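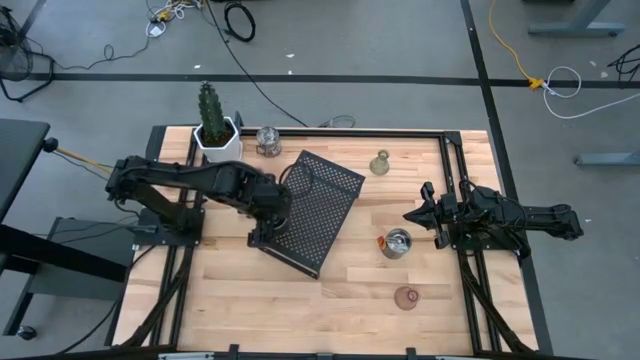 Chapa perfurada preta Privow

Chapa metálica retangular com furos redondos pequenos em malha densa, acabamento preto nas duas faces. Serve para tampas de ventilação, fundos de prateleira, painéis de organização, frentes de gabinete e proteção de bancada. Vendida por unidade, já cortada e com as bordas lixadas.

Referência: Privow 27
Cor: preto fosco
Formato: retangular
Medidas: 27 x 34 cm
Furos: redondos, distribuídos em toda a superfície
Venda: unidade ou pacote com 10

Descrição

A Privow 27 é a menor chapa da linha e a mais pedida para uso doméstico e de oficina pequena. Cabe em uma gaveta, pode ser cortada com tesoura de chapa manual e aceita parafuso com arruela em qualquer ponto da malha. Os furos vão até perto da borda, sem moldura lisa. Quem precisa de uma faixa sem furos para dobrar ou rebitar deve escolher a versão com aba, referência Privow 29, que tem 29 x 34 cm e traz a faixa lisa em um dos lados menores.

A pintura é eletrostática. Riscos de transporte muito leves podem aparecer e não são considerados defeito. Amassados, cantos dobrados e falhas de pintura que deixem o metal à vista são trocados sem custo, desde que a chapa não tenha sido cortada ou parafusada.

Usos mais comuns

Ventilação. Fechamento de caixas de som, nichos de roteador, armários com fonte ou equipamento que esquenta. A malha deixa passar o ar e esconde os fios.

Cozinha. Fundo de prateleira para potes de vidro, garrafas e temperos. Garrafas de base estreita ficam mais firmes sobre um tapete fino de borracha. A chapa não é indicada para contato direto com alimentos nem para forno.

Plantas. Base para vasos pequenos, com um prato por baixo para recolher a água. Cactos e suculentas dão menos trabalho, pois a rega é espaçada. Seque a chapa se ficar água parada nos furos.

Bancada. Painel de parede para ganchos finos, ou apoio para peças pequenas durante a pintura. Sobre tampo de madeira, use os pés de silicone Jollier para não marcar a superfície.

Montagem

O kit de fixação Loltia é vendido separadamente e inclui quatro espaçadores, quatro parafusos e quatro arruelas. Para parede:

Marque os quatro pontos usando a própria chapa como gabarito.
Fure e coloque as buchas.
Encaixe os espaçadores entre a chapa e a parede.
Aperte os parafusos em cruz, sem forçar até o fim antes de conferir o nível.

Para tampo de madeira, basta parafuso curto com arruela larga. Não use rebite em madeira.

Se for cortar, siga a linha entre duas fileiras de furos e use luvas. A borda cortada fica viva. Passe lima fina e retoque com tinta spray preta fosca. O perfil de borracha Jollier também cobre a borda e é vendido por metro.

Limpeza e conservação

Pano úmido e detergente neutro. Poeira nos furos sai com escova macia ou ar comprimido. Evite palha de aço, cloro e removedor de tinta. A chapa foi feita para ambiente interno; em varanda coberta dura menos e pede retoque nas bordas.

Compatibilidade

As medidas da Privow 27 correspondem ao nicho pequeno das estantes Jin. Nas estantes Jin fabricadas antes da mudança de perfil, o encaixe é mais justo e pode ser preciso lixar um dos lados. Na dúvida, meça o vão interno antes de comprar. Não fazemos troca de chapa cortada pelo cliente.

O que vem na embalagem

1 chapa perfurada preta, protegida com filme plástico
1 folha com instruções de corte e fixação

Ganchos, espaçadores, parafusos e pés de silicone não acompanham.

Envio e retirada

As unidades avulsas seguem em envelope rígido de papelão. O pacote com 10 vai em caixa, com folha de papel entre as chapas. A retirada no balcão é possível até as 17h, com o número do pedido. Em agosto o setor de corte para por uma semana, e os pedidos sob medida feitos nesse período entram na fila da semana seguinte.

Corte sob medida

Cortamos a partir da chapa inteira, em ângulo reto. Não fazemos curvas nem recortes internos. Envie largura e altura em milímetros pelo formulário de contato, aos cuidados de Junhao Xue, indicando qual lado deve ficar na horizontal. A resposta traz o preço e o prazo.

Produtos relacionados

Privow 29, chapa perfurada com aba
Kit de fixação Loltia
Pés de silicone Jollier
Perfil de borracha Jollier, por metro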